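Ghosting on a framed whiteboard, and what to do about the edge

Fitside » Workshop fit-out » Surfaces
February 2022

bulwood_h
Writing board, metal rail along the edge, pale flat panel beyond that. Old marker leaves a grey haze after a dry wipe. I've tried isopropyl on a microfibre cloth, 8 passes.

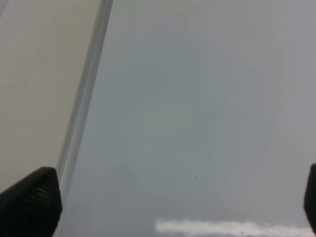
The haze lightens but the colour doesn't come back to even. Is the coating gone, or is it residue from the cleaner?

Tomo819
Residue. Rinse with plain water, dry, then repeat the alcohol. Coating failure shows as drag under the marker.

swati_k
Disagree. Drag comes late. Ours at 230 Swati Lane ghosted for months with no drag at all, and rinsing did nothing.

Tomo819
Which cleaner were you using? Anything with wax will do that.

bulwood_h
No wax here. Second question: the join between rail and panel. I want a bead of neutral-cure silicone along it to keep marker dust out.

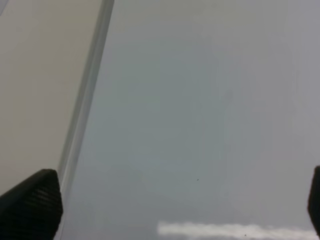 The panel is painted, so acetic cure is out. Hammad Mughal at Bulwood suggests leaving it dry.

swati_k
Agree with Hammad. Silicone smears onto the writing face and ink won't take there.

Tomo819
Mask both sides and it's fine. Did mine last June.

bulwood_h
Rinsed and redone. Small test mark in black, well in from the rail, to be wiped after a day:
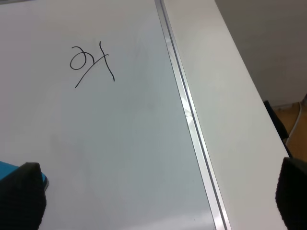
Reply 777 · swati_k
Use the same marker for every test.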